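Handheld gripper capture: house rules for operators (anyone got a written set they like?)

Forum: Data Collection and Teleop > Good Practice
14 replies

tapeandzipties
Original poster

Hi all. I've been put in charge of writing the rules for our handheld gripper sessions and I'd love to steal from people who have done it longer than me. Right now we have a page on the wall that says "move smoothly" and "don't drop it", and that's pretty much the whole standard. We're at 38 operators across two shifts and every one of them has a different idea of what a good take looks like.

What I've got so far:

Both jaws visible at start and end of every take.
One full open and close before the task starts.
No talking to the operator during a take.
Workspace reset to the same state between takes.
Throw the take out if the operator's free hand touches the object.

What am I missing? And is there a published standard I should be pointing at, or does everybody roll their own?

moterhead_lou

Everybody rolls their own as far as I know. The safety standards people will quote at you are written for arms that move under power, and a gripper somebody is carrying around by hand mostly falls through the gap. We wrote ours at Moter over a couple of months of arguing, and I'd say half of it has been rewritten since.

Your free hand rule is too strict, by the way. People steady a box with the other hand all day long in real life. We flag those takes and keep them.

tapeandzipties

Flag how? A checkbox in the log?

moterhead_lou

Yep, one checkbox, operator ticks it right after the take. If you wait until the end of the shift it's fiction.

gridsquare

Gonna disagree with Lou on keeping them. If your robot has one arm, a take where a second hand does the important part is teaching it something it can't do. We kept them for a while and then spent most of January pulling them back out of a set of 4,000 takes. Never again!

moterhead_lou

But you could pull them out, right? Because they were flagged?

gridsquare

They were not flagged, lol. OK, point taken. Flag them, and decide later.

still_calibrating

Can I put in a word for the opening and closing thing? We do two full cycles at the start, slowly, and then hold still for a count of 4. The hold is the part people skip and it's the part I'd fight for. It gives whoever is trimming the takes a clean place to cut, and if the jaw width looks off during the hold you bin the take right there and save everyone the trouble.

Also please put a time limit on sessions. Those grippers get heavy on the wrist way before people admit it. Ours is 70 minutes and then a real break, gripper on the stand, go get a coffee.

wrenchmonkey_jo

70 is long! Half that for us. I did the job for most of last year and my takes from the back end of a session were garbage, all these tiny wobbles. I didn't feel tired either, I just looked tired when somebody played them back.

still_calibrating

Fair. I think it depends on the weight of the unit and whether people are standing. I'll ask our folks what they'd pick if it was up to them, I suspect it's closer to your number.

tapeandzipties

This is great, thank you. Adding the hold, and making the session limit shorter than what I had penciled in (which was "until lunch", don't yell at me).

Next one. Where do you all stand on fiducials and lens checks? We've had takes where tracking goes to mush halfway through and I can't tell if it's dirt, lighting or somebody's sleeve.

gridsquare

Wipe the lens and the printed markers at the start of every session, every battery swap, and any time food was involved. Microfiber only, no shop towels. If a marker has a lifted corner, replace it. Don't press it back down and hope. We had one guy who'd been sticking his back on with a thumb for a week and his data had a slow drift in it that took forever to find.

moterhead_lou

Agree with all of that, and add sleeves. Tight cuffs or short sleeves. Lanyards off too.

nistico_nights

Coming at this from the review side. I check takes for Nistico and the thing I'd put in any rulebook is what happens to the other people in the room. Everyone writes rules for the operator's hands and forgets the camera is wide enough to see half the building.

Ours says: anybody who might be in view has been told before the session starts, in words, by a person. A sign on the door doesn't count. Anybody who says no gets to say no without giving a reason, and we move the table or we wait. Screens facing the capture area get locked. Anything on paper with a name or an address on it goes in a drawer.

tapeandzipties

Ugh, yes. We have the sign on the door. Do you blur faces afterward as well?

nistico_nights

We do, but I treat it as the backup. Blurring misses people who are turned sideways or half hidden behind something, and it's always the take you didn't check.

wrenchmonkey_jo

What about framed stuff? Family photos on desks and so on. We had a whole fight about this on a Wednesday standup and I don't think it ever got settled. I said they come down, my lead said it makes every desk look like a furniture catalog and the model needs clutter.

nistico_nights

Photos with recognizable people in them come down. Everything else can stay. Clutter is good! I'd much rather have a mug and a stapler in there than a bare table.

gridsquare

I'd go further, I want the clutter changed on purpose between blocks of takes. Written down as well, so you know which block had the mug. The "same state between takes" rule in the first post is fine inside a block but if you apply it for a whole month you end up with one very well documented desk.

moterhead_lou

Mild disagreement. Change one thing at a time or you'll never know what hurt you.

gridsquare

I change four things at a time and I sleep great.

khurram_afridi

Khurram Afridi here, I run the operator training at Govindasamy so I've had to turn a lot of this into something people will read on their first morning. Couple of things from that side.

Keep it to one page. Our first version was long and very complete and I watched people flip straight to the back to sign it. The one-pager gets read. The long version still exists for reviewers.

Write the rules as things to do. "Keep the jaws level when you approach" gets followed, "avoid excessive tilt" gets a shrug. And give the operator the right to scrap their own take with no questions. If scrapping a take costs them something, they'll hand you bad ones.

tapeandzipties

Oh, that last one hits home. We've been counting accepted takes per person on a whiteboard. I'm going to go wipe that whiteboard.

khurram_afridi

Please do! We used Jirnex for logging at one stage and it had a leaderboard switched on by default. Operators started doing the easiest version of every task. Switched it off and the variety came back, though it took a bit.

still_calibrating

Seconding the one page. What's on yours, if you can share?

khurram_afridi

Can't post the sheet itself but the headings are: before you pick it up, first take, every take, when to stop, who to call. The "before you pick it up" part is the longest by far. Wipe, battery, cuffs, who's in the room, walk the route once with empty hands.

wrenchmonkey_jo

Walk the route with empty hands is a good one. I clipped a door frame with the jaw once because I was looking at the object and not where my elbow was going. The jaw was fine -- the door frame has a notch in it to this day.

tapeandzipties

OK, here's where I've landed, second draft. Tell me what's wrong with it.

Before: wipe lens and markers, check marker corners, cuffs and lanyards, lock screens, tell everybody in range and wait for a yes, walk the route.
Start: two slow open and close cycles, hold for a count of 4.
During: smooth approach, jaws level, no coaching from the side. Free hand allowed, tick the box.
End: jaws open, hold again, log it right away.
Stop: when your wrist says so or at the session limit, whichever comes first. Scrap any take you don't like.

nistico_nights

Looks good to me. I'd change "in range" to "in view", and then have somebody check what in view means with the gripper held up at working height, pointed every way the task will point it. People guess way too small.

gridsquare

I'd still put the free hand box on its own line so it doesn't get lost. Otherwise yeah, ship it.

tapeandzipties

Both done, thanks. The "in view" rule is the one I'm going to be most stubborn about when this goes up on the wall, and I've written it so the check comes before the wipe-down and everything else. I used to think of it as the table plus a bit extra. With the lens we use you get the desk and the brick wall next to it, and then the room just keeps going, past the person in the white top with both arms up and on to the seated people way in the back, who are tiny and dark but they're in there. So the asking has to reach the far end of the room too, and I've put that in the sheet in exactly those words. Framed things on desks get a look under the same heading, along with any paper that's lying around. I'm printing it tonight for the early shift and I'll post again once people have had a chance to complain about the session limit. 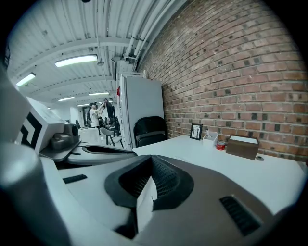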